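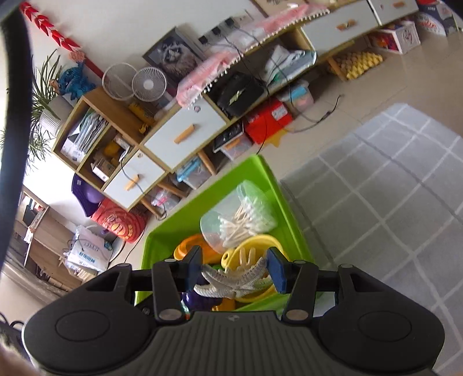

Speaker notes: One Bin Per Room
Posted March 24, 2025 | Stamine Home Notes
Print this page | E-mail this page

Slide 1. Bin

Start here, skip the hello, they did intros already. Green bin. Toys and household stuff in together. White starfish toy, yellow bowl, orange ring, cotton swabs in their clear container. Ask the room: where does each one go? Let them shout. They will not agree. Good, leave it hanging, come back to it at slide 4.

Point: the mixed bin is fine for a day. Trouble is when it turns into the place things live.

Slide 2. Sort by who reaches for it

Not by type. Everyone wants to sort by type (all plastic toys, all bath things) and then the four year old can't get at anything. Low cubby = kid stuff. Up high = cotton swabs, scissors, meds. Say the meds part slow, say it twice.

Swabs: keep them in a container you can see into, LID ON, bathroom shelf. Had the question last time about drawers. Drawer is ok if it's a high one.

Bowl. Is it a toy bowl or a kitchen bowl? Pick one. If it goes back and forth it gets washed, every time. Dont get stuck on this, ran way over at the Thygesen library talk because of the bowl.

Slide 3. Furniture you already have

Nobody needs to buy anything tonight. Go back to first picture for this. Light wood units, some open cubbies, some drawers. Open part for things used daily, drawers for the rest. Papers up in the top cubby, away from crayons.

Orange handles on white drawers, easy to find, easy to say out loud to a kid. "Orange handle, bottom one." Works with tape too if your handles are all plain.

Tops of the units: fans, cloth, fine. Stop there. Top of a unit fills up faster then anything else in the house. And kids climb, so anchor the thing to the wall!! Handout has the steps, page 2.

Cords on the floor: run them behind or along the wall.

Slide 4. The 5 minute empty

Do it live if there's time. Tip the bin out on the rug. Rug is the edge of the job, anything off the rug doesnt count tonight. Kid puts away toys, grown-up takes the rest. Timer on. Whatever is left goes back in the bin, no guilt, try again tomorrow.

Then answer slide 1. Starfish and ring to the low cubby, swabs high, bowl wherever they voted.

Slide 5. Questions

Handouts by the door, up to 60 copies, ask people to share one per family. Next talk is October, closets, Wemitz hall again. Sign-up sheet!! forgot it last time

Print this page | E-mail this page

Recent items
Closet floors and what to do about shoes
Julorico swap table: what to bring
Drawer labels for kids who can't read yet
Notes from the Thygesen library talk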